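Hilo sobre cómo limpio un bolso negro de piel y, ya de paso, las sillas del despacho. Me lo pedisteis varios en julio y lo voy soltando por partes.

1/ El bolso es de los de cremallera metálica delante y asa corta arriba. Lo compré por 67 euros y lo uso casi a diario, así que le toca repaso cada poco. El repaso completo me lleva 19 minutos, cronometrado.

2/ Primero se vacía entero. Bolsillos también. La última vez salieron tickets, un cargador y las llaves de Holten que llevaba buscando desde la mudanza. Se pone boca abajo y se sacude encima de la papelera.

3/ Paño de microfibra apenas húmedo, de arriba abajo. Nada de toallitas de bebé, que dejan una película pegajosa. Abdelkrim Kettani me insistió mucho en esto cuando le llevé el bolso anterior, que ya no tenía arreglo.

4/ La cremallera va aparte. Cepillo de dientes viejo en seco, con la cremallera cerrada, y luego abierta. Si se engancha, un poco de vela blanca en los dientes y moverla seis veces arriba y abajo.

5/ Crema incolora, muy poca, con el paño seco. En el asa pongo un poco más porque es donde antes se cuartea la piel. Se deja media hora y se frota. Yo uso la de Paju, pero cualquiera incolora vale.

6/ Para trabajar lo pongo de pie en el suelo y tengo las sillas negras y la butaca rosa a mano, que van después.

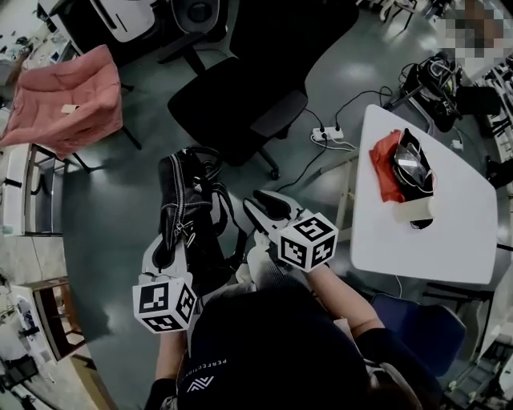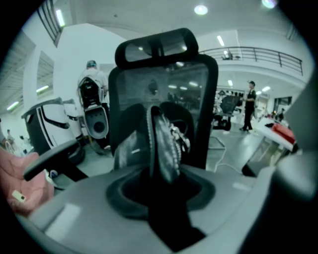

SEGUNDA PARTE: LAS SILLAS

7/ Respaldo de malla: aspirador con el cepillo suave, por delante y por detrás. El polvo se queda en la cara de atrás, que es la que no se mira. Si hay mancha, agua tibia con una gota de jabón neutro y secar enseguida con toalla.

8/ Reposabrazos: el mismo jabón y paño. Alcohol no, a mí me dejó mate uno.

9/ Ruedas: silla tumbada, tijera pequeña para cortar los pelos enrollados y pinzas para sacarlos. Es lo más pesado de todo. Beathag Sutherland me dice que ella saca las ruedas tirando fuerte y las lava en un cubo. No lo he probado.

10/ La butaca rosa es tela, así que solo aspirador y un cepillo de ropa. Para los pliegues, la boquilla estrecha. Con manchas de café aún no me he peleado, si alguien tiene un método que lo ponga en respuestas.

11/ Me preguntan por el bolso guardado: relleno de papel blanco sin tinta, dentro de una funda de algodón, de pie y con la correa metida dentro. Bolsa de plástico no.

12/ Mañana por la tarde subo lo de las botas.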